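Rapport de projet – Atelier « Petite cuisine, petit séchage »
Groupe Tanui, rendu du 22 juillet 2020

1. Le sujet

Réchauffer un plat dans un mini-four posé sur une table, et ranger à côté, sans plan de travail, sans placard. C'est la situation de pas mal d'étudiants en studio. On devait proposer un coin cuisine complet pour un budget de 349 euros, four compris, et dire ce qui marche ou pas. Le nom du projet, Husoro, vient de l'ancien groupe, on l'a gardé.

Consignes de départ : une seule prise, une table, un élément à barres pour suspendre ou poser des choses. Pas de perçage. Le reste libre.

2. Le four

Mini-four crème, format posable, quatre boutons ronds en façade, poignée cylindrique argentée. Porte vitrée. Les étiquettes sont sur le panneau de côté, dont une avec le triangle jaune d'avertissement – à laisser lisible, donc ne rien coller dessus (on avait pensé à des crochets adhésifs, idée abandonnée).

Pour les essais on a pris un bol rouge foncé. Question de contraste surtout, l'intérieur du four est sombre et avec un bol noir on ne voyait rien.

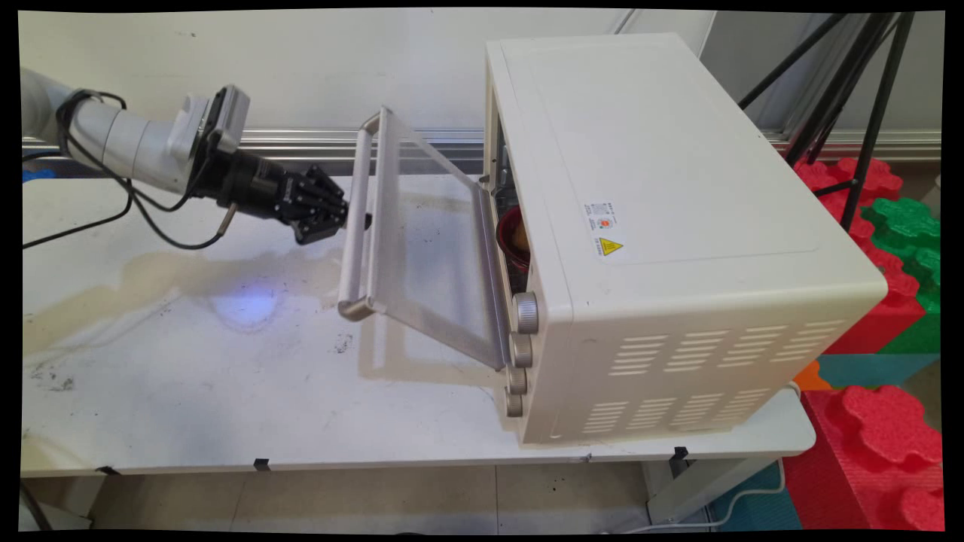
2.1 ENCOMBREMENT ET ACCÈS

Le point le plus important du rapport à notre avis. Porte ouverte, il faut garder de la place devant le four, sinon on ne peut plus approcher la main ni sortir le bol droit. Au premier plan de table on avait mis le four trop près du bord. Corrigé ensuite.

Aération : les fentes sont en bas du panneau latéral. Donc rien contre ce côté là. On a fixé 12 cm de vide comme règle interne, ce n'est pas une valeur du fabricant, juste notre marge pour le plan. Pas de torchon, pas de boîte en carton, pas de rouleau d'essuie-tout.

La grille : elle reste au-dessus du bol, donc hauteur limitée. Un bol haut ne passe pas. À noter pour la liste de vaisselle, on l'avait oublié dans la version 1.

2.2 La table

Blanche. Mauvais choix pour l'entretien, tout se voit : rayures, petits points foncés, et une grande tache jaunâtre. On n'a pas réussi à savoir d'où elle vient. Essais de nettoyage : eau savonneuse, puis bicarbonate, puis on a arrêté par manque de temps. Pour le rendu final on recommande un plateau gris ou un set de table lavable sous la porte du four, là où tombent les miettes.

Le produit Grernness prévu au début n'a pas été commandé, délai trop long.

3. L'élément à barres

Deuxième partie du coin cuisine. On voulait un truc léger, clair, qui serve à la fois pour les torchons et les maniques. Barres horizontales parallèles, montant vertical sur le côté. L'écartement est régulier, ce qui simplifie le plan : on répète le même intervalle et c'est tout.

Trois usages étudiés :
– torchon plié en deux sur une barre
– maniques suspendues par leur boucle
– petits ustensiles avec crochets en S
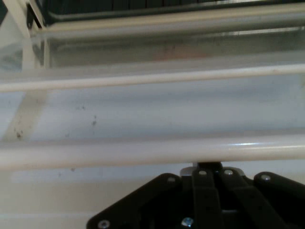
Le diamètre compte plus que prévu. Sur une barre épaisse le torchon tient mieux et marque moins le pli, mais les crochets en S du commerce ne passent pas toujours dessus. Sur une barre fine c'est l'inverse. Du coup on a réparti : barre épaisse pour le textile, barre fine pour les crochets. Ça oblige a choisir avant d'acheter les crochets.

Le blanc se salit aussi, mais s'essuie plus facilement que la table – surface lisse et ronde, un coup de chiffon.

Place dans le coin : pas collé au four. Dans la variante Ultari on l'avait dessiné juste à côté des fentes, refusé à la relecture pour la raison donnée en 2.1.

4. Budget et limites

Le total rentre dans les 349 euros si on garde la table existante. Avec une table neuve on dépasse. Détail dans l'annexe B, la ligne « crochets » est encore à vérifier.

Ce qui manque : pas de mesure de température sur le côté du four, pas d'essai avec deux plats de suite, éclairage pas traité du tout. Le plan est fait pour un droitier, à inverser sinon. La partie éclairage sera reprise en septembre avec la notice d'utilisation, une page recto.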